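Course project, Taltgate workshop – final report

## What we set out to do

Our project was about a table. We wanted a work surface for handling small electrical parts that would be cheap to renew, easy on the eyes and simple to talk about ("put it one square over" beats waving your hand at a corner!). The brief from the course asked for a surface that could be stripped and laid again in one afternoon, and we loved it from the first day.

## Paper and tape

We tried three coverings on 200 mm test strips: plain white paper, a thin gray felt and brown kraft paper. The white paper glared under the ceiling lights. The felt was lovely to touch, but small screws got caught in it. Kraft won easily. It's dull, tough and takes a pencil mark well.

For the grid we used blue masking tape, because it stands out from the brown and comes up again without tearing if you pull it back low and slow. We settled on big squares early on. Small ones looked very smart on our plan, but once we laid a test patch there was more tape than paper, and parts kept landing on a line.

The paper does pick up creases and smudges. We decided to leave them alone until they made the lines hard to read.

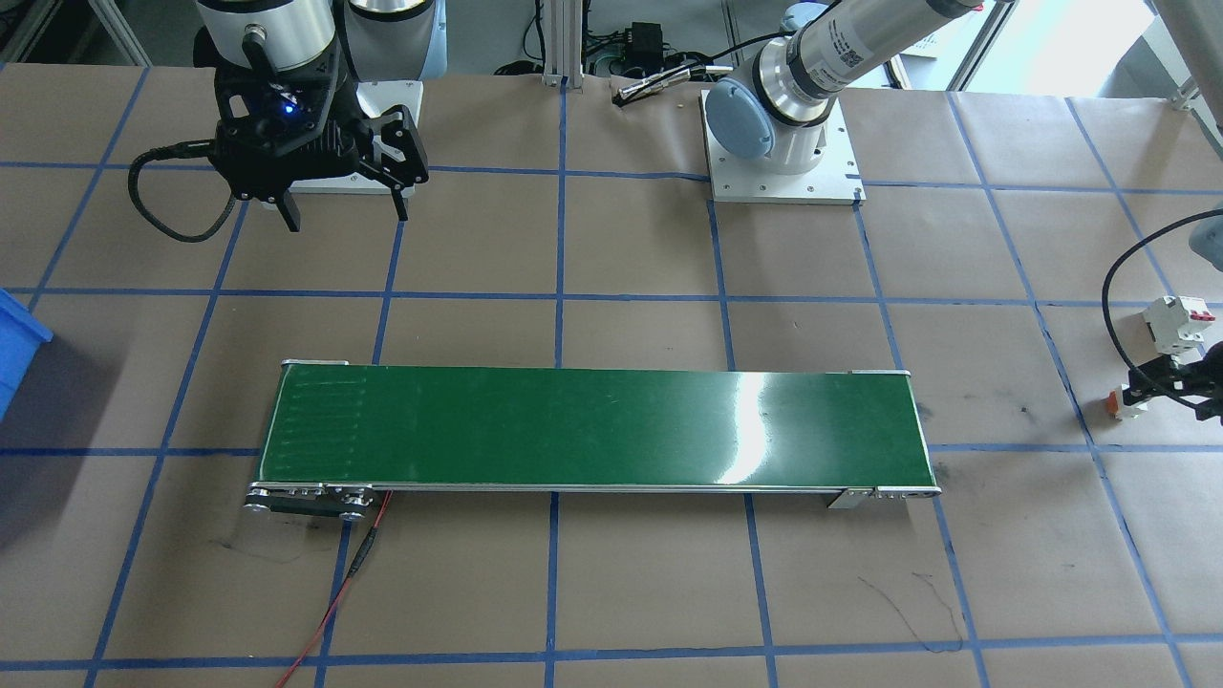

One comment on our draft asked whether the lines need to be perfectly square at all, as long as everyone reads the same cell the same way. We thought this was a great point, and it changed the report. Our first version had a whole page on measuring corners. We cut it down to a single rule: a cell has to be clear at a glance, and a slightly slanted line is fine.

## Fitting the conveyor in

The belt conveyor was the part we looked forward to most. On our Gidside plan it ran along the back, with the whole front left open. In the layout we chose, it lies across the middle, so there are free squares on both sides of it. That gives up one big open area but makes the table far nicer to use – you can set parts down in front or behind.

Green on brown with blue lines also turned out to be a very readable mix of colors. The one drawback is the shine. A glossy belt picks up the overhead lighting, and a pale part can be hard to see in a bright streak.
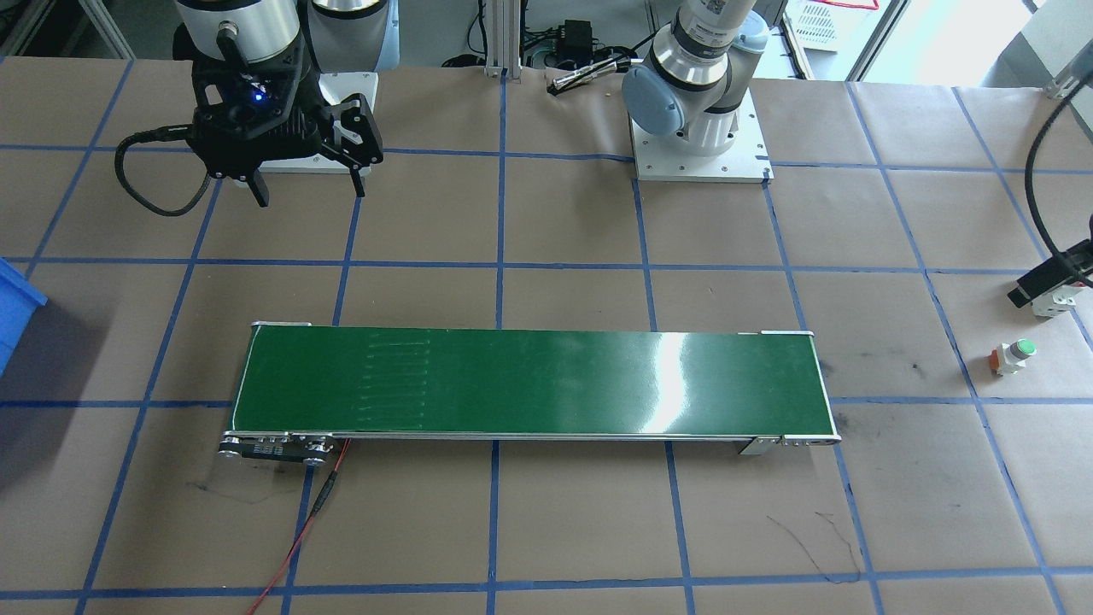
Figure 2. Green belt conveyor across the middle of the taped table.

## Time and next steps

Planning, test strips and layout took us about 16 hours. Next time we would:

- draw the grid in pencil before any tape goes down
- try a matte belt, or move the lights
- keep a spare length of kraft rolled up under the table

We would also like to try letters and numbers along two sides of the grid.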